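Shared workshop's sorting arm gets its first open evening

By Faraji Biwott
22/11/2025

If you've been past the Ternside workshop after dark lately and wondered why the lights were still on, I can tell you: it's the arm. I went along on Thursday evening to see what all the fuss was about, and I stayed a good two hours longer than I meant to (sorry to everyone who was waiting on me for dinner!).

The idea started back in February, when Hamisi Rashidi got fed up with the leftovers corner. Anyone who has used the shared benches knows it. People finish a project, sweep what's left into whatever is handy, and the next person has to dig through the whole lot for one decent cable. Hamisi figured a small robot arm could do the digging, and he had most of one at home already, in pieces, on his kitchen table.

It's been a proper group effort from there. The members put in 898 dollars between them, the Covell hardware store gave them a discount on bolts and bearings, and the rest came out of old machines. They call it Prarov, and I asked three people why and got three different answers, so I'll leave that one alone.

The job sounds easy until you watch it. The arm looks down into a bin, decides what it's looking at, picks it up with two fingers and moves it to the bin next door. Blocks and bottle caps were sorted out months ago. Cables are another story! They bend, they slide, they hang on to whatever is beside them, and a twisted pair looks different every time you drop it. Hamisi keeps a log in a school notebook, and by Thursday he was up to 411 practice picks on cables alone.

"I thought I'd be done by summer," he told me, laughing. "Then I met wire."

The other headache is shine. The bins are glossy plastic and the workshop lamps are bright, and the arm's camera doesn't care for the combination one bit. Hamisi has been moving lamps around all month, and there was a long and pretty heated debate while I was there about whether to sand the insides of the bins. I voted for sanding. I was told visitors don't get a vote.

I did get a turn at the controls, though. You steer the fingers by hand with a little joystick, and the computer saves what you did so it can learn from it. They want 3000 of these saved runs before they let the arm try the full leftovers corner by itself, so they need hands, and you don't have to know a thing about robots. I sure don't. My best run took me forever and I was absurdly proud of it.

Sessions are on Thursdays from 6:30 at the Ternside workshop, use the side door on Ankrah Street. Kids are welcome with an adult. Bring any odd bits of wire you don't want back.

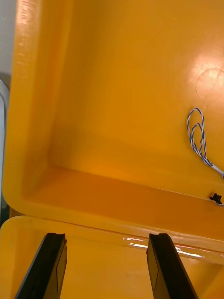

Prarov's fingers open over the bins, with a blue-and-white cable in the far one.

Comments (4)

benchmonkey
Please sand them. I've been saying it since they bought the things.

Lorna P.
My son did eleven runs last week and has talked about nothing else. Is there a limit on age?

Hamisi R.
No limit Lorna, as long as he can reach the joystick. He's better than me at it.

tinsnips_49
I have a whole drawer of phone cord if you want it. Will drop by Thursday.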